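About Rikora

Rikora grinds, sharpens and occasionally talks people out of buying knives. We've been doing it from the same laneway in Ballarat since before the laneway had a coffee cart, a mural and a name. The name is Clotar Lane, and the council has spelt it two different ways on two different signs. If your phone takes you to the tile showroom, you've gone one driveway too far.

How we started

Marlies Steiner bought the business from a man who was retiring to the coast and wanted to be shot of it by Christmas. The sale went through in December. It included two grinding wheels, a ute with no reverse gear, and a customer book in which roughly half the entries were first names and the other half were insults. She kept the book. A surprising number of those customers are still with us, and a few have been told what was written next to their names.

Marlies had trained as a toolmaker and assumed that kitchen knives would be a rest. They weren't. Toolmakers' clients tend to know what they've done to their tools. Kitchen knife clients arrive with a blade that has opened paint tins and say it "just went off a bit".

The first year we sharpened for butchers, two pubs and a florist. Then a hairdresser asked about scissors, and her hairdresser friends asked about scissors, and by the end of the following winter we were doing more shears than cleavers. Hairdressing shears are a separate trade with separate machinery, and it took us some time and one fairly frank letter to get good at them.

What we do now

Kitchen knives, chef's knives, cleavers, boning knives, bread knives (yes, they can be sharpened, no, not by your uncle). Hairdressing and pet grooming scissors. Secateurs, hedge shears, chisels, plane irons and mower blades, provided the mower isn't still attached. We regrind chips, straighten tips and refit handles in a handful of Australian timbers.

We don't do razors, swords or anything you'd prefer we didn't ask about. We don't do ceramic knives either, having tried.

Most work is turned around in 5 working days. Shears take longer, and so does anything dropped off in the fortnight before Christmas, when the whole district remembers at once that it owns a carving knife.

The Kaltis round

Restaurants and cafes are looked after on what we call the Kaltis round, after the family whose fish shop was its first stop. We collect your dull knives, leave you a sharp set and swap them back the next time through. There are 37 kitchens on the round at present. We know which of them put their knives through the dishwasher. We won't name them here, though we have considered it.

The round costs less than replacing a good knife every year and a lot less than a chef in a temper. If you'd like to join, ring the workshop and ask what day we're in your part of town. There's no contract. You can leave whenever you like, and the two kitchens that did both came back with their knives in a worse state than we'd found them in the first place.

How we work

Everything that touches a blade here is water-cooled. Dry grinding is faster and makes a more exciting noise, but heat can soften an edge, and a softened edge is why you'll be back in a month blaming us. We'd sooner take our time and have you back in a year blaming yourself. 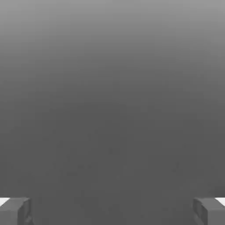

After the wheel comes the stone, and after the stone the strop, which is a strip of leather older than our apprentice. Every knife is then tested on newspaper and a ripe tomato. The tomatoes go home with whoever is on the bench that day. None of us can face a bruschetta any more.

Prices are on the board in the shop and haven't moved much. A standard kitchen knife is priced by length, a chipped one by length plus our opinion. If a knife isn't worth sharpening we'll say so before we charge you, and if it was a wedding present we'll try to say it nicely.

Classes

A few times a year we run the Symonenko evenings, named for the bench they're held at, which came out of the old Symonenko joinery and will be in that room until the building falls down around it. You bring two knives from home and learn to keep them sharp on a stone. It's $180 a head, including a stone to keep and a supper that involves no tomatoes. The next one is on 26th September, and there were still places when this page was last updated. It does occur to us that teaching people to do without us is poor business. So far most of them manage it for six weeks.

Finding us

The shop is open weekdays and Saturday mornings. Parking is out the back, past the skip. Please wrap your knives in a tea towel or some cardboard before you bring them in -- Marlies has seen what happens to the lining of a handbag, and so has the handbag's owner.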